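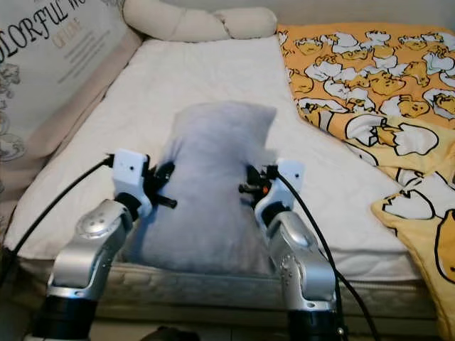 What does Karnmont make?
A two-arm manipulation kit for soft household goods, sold with mounting hardware, control software and a year of support. The kit is called Cullex, and it is the only hardware product we sell.

About Karnmont

Karnmont was started by Valentyna Romaniuk and Kolbrún Zoëga, who had worked together on textile handling equipment at Esdale. The equipment there fed cut fabric into sewing lines. It did this well as long as the fabric was flat, of known size and always in the same place. Customers kept asking about bedding, towels and cushions, and the machines could not be adapted at a reasonable price. Karnmont was set up to work on that problem.

Our first office was a single room with a bed in it. We now occupy the ground floor of the Chornovol building, with an assembly area, a test area and a small machine shop. Brackets and adapter plates are made in the shop. Arms, motors and cable sets are bought in and inspected before assembly.

What we sell

Cullex is supplied as a matched pair of arms with parallel grippers, two base mounts, a control box and a head camera on an adjustable post. The arms are calibrated to each other before shipping. Customers who move the bases must repeat the calibration, which takes one person and the printed target supplied in the case.

The grippers are meant for items that change shape when held. Typical loads are pillows, folded blankets, throws and stuffed toys. For large items both arms hold the load from opposite sides, and the controller limits the closing force on each side separately. Jaw pads are replaceable. We recommend checking them after every 400 hours of use, and sooner if the work involves coarse fabric.

Reach from the base mount to the jaw tip is 700 mm. The standard cable set suits a fixed installation beside a bed, table or folding bench. Cables are routed outside the arm so they can be replaced without opening a joint. Leave slack at the wrist, and secure the lower run to the base before the first powered move.

The software includes manual control, recording, playback and a programming interface. Recorded sessions are stored on the customer's own computer. We do not receive copies unless a customer sends one with a support request.

What we do not sell

Cullex is not a bed-making appliance and is not approved for use near unsupervised children, patients or pets. It does not lift mattresses. It has no washdown rating and should not be installed in a laundry room with standing water. Buyers who need any of these should contact us before ordering, as we can sometimes point them to another supplier.

Services

Installation is optional. Most laboratories and schools install the kit themselves from the manual. For hotels, furniture showrooms and test houses we offer a site visit, during which we check floor loading, power supply and clearance around the work area, then fit the mounts and run the acceptance test.

The acceptance test consists of 72 pick, hold and release cycles on items chosen by the customer. Results are given to the customer as a table, including failed cycles and the error code for each. The same test is run on every kit before it leaves the assembly area.

Repairs are done in our shop. Arms should be returned in the original case with the grippers removed. Spare pads, brackets and cable sets are stocked; order the cable set as part 531. Orders placed in December ship after the annual inventory check.

People

Valentyna Romaniuk is responsible for mechanical design and purchasing. Kolbrún Zoëga is responsible for control software and answers most technical questions sent through the contact form.

Page last revised Jul 27, 2018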